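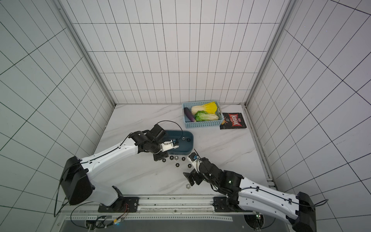

Hillurwood Community Garden - minutes of the general meeting, 13 November 2020

Taken by me, Gyu-bin Ko, with a cold cup of tea and a pen that kept dying, so forgive the gaps.

We got going a bit late as the hall key wouldn't turn (it's the side door again, you have to lift and push). Dong-hyun Jin was in the chair. The October minutes were passed once I'd fixed the spelling of Skutura, which I had managed to get wrong three different ways. Sorry!

Money first. We have $804 in the everyday account and the grant of $2,000 is still sitting untouched. Dong-hyun would like it spent before summer really kicks in, and I think most of us agreed, but then we got stuck on what to spend it on for ages.

Water tank. Skutura's quote came in lower than the one from Pesus, but theirs doesn't include the stand or the delivery. I said I'd ring both and ask for the same thing in writing. Held over to next time.
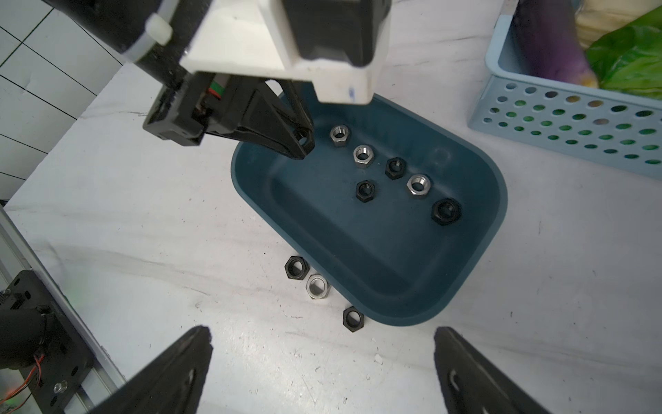

Hex nuts in a teal tray.

Shed and beds. Two of the raised beds on the Hong Street side have gone wobbly at the corners, and we'd like them sorted before the tomatoes get any heavier. Agreed to spend up to $59 on bolts, brackets and a tin of outdoor paint. There was a lively chat about the colour - green won, though I'm still keen on yellow and I'd like that noted.

Plot list. We've got 5 families waiting and one plot that hasn't been touched since winter. Dong-hyun will give the plot holder a friendly call before we do anything more formal.

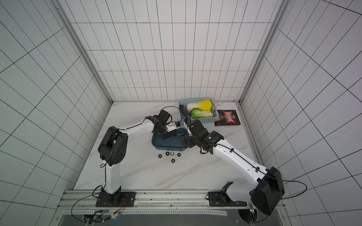 We also talked about the compost bays, which are full to the top and a bit whiffy on warm days. People are still putting citrus in! I'll make a new sign, a bigger one this time, and we'll turn the middle bay at the next working bee.

Other business. Could whoever borrowed the good wheelbarrow please bring it back, and the neighbours asked if we'd keep the gate shut after dark.

Next meeting to be set once the hall sends us its bookings. Meeting closed and we stacked the chairs.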